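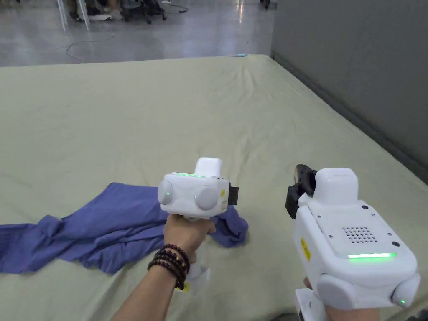

Room 4, Tultville house: mattress with fitted sheet, clothing still to be folded.

Progress report to the Trikerora fund
Wednesday, February 17, 2021
Prepared by Phúc Phí

Bedrooms

The grant of 4,000 was for beds and bedding in the five upstairs bedrooms. Four of the rooms now have a mattress and a fitted sheet. Room 5 is waiting on paint and will be done last.

We went with pale green sheets throughout. They wash well and we can tell them apart from the white ones that belong to the downstairs unit. The sheet in Room 4 has some wrinkles across the middle and toward the wall. We are not ironing bedding, so a few creases are going to stay.

The mattress in Room 4 runs along the gray wall. I had planned to leave a gap on that side for making the bed, but the room is narrow and the floor space is more useful on the other side.

Floors

The concrete floors upstairs have been cleaned and sealed. Rugs were in the first budget and I took them out in July. I would like to put them back in if there is money left – the floors are easy to mop but hard on bare feet.

Clothing and laundry

Residents' clothes are being sorted on the beds for now, one room at a time. Folding is behind. The dressers from Hägglund have not shipped, and without drawers the folded stacks end up back on the beds anyway. Trodis has offered open shelves as a stopgap and I have asked them for a price.

Spending

We have spent 2,000 so far, all of it on mattresses and sheets. The dressers will come out of the remaining half once they are delivered.

Next steps

Finish the paint in Room 5 and set up the bed. Get a delivery date for the dressers. Buy a second set of sheets for each room.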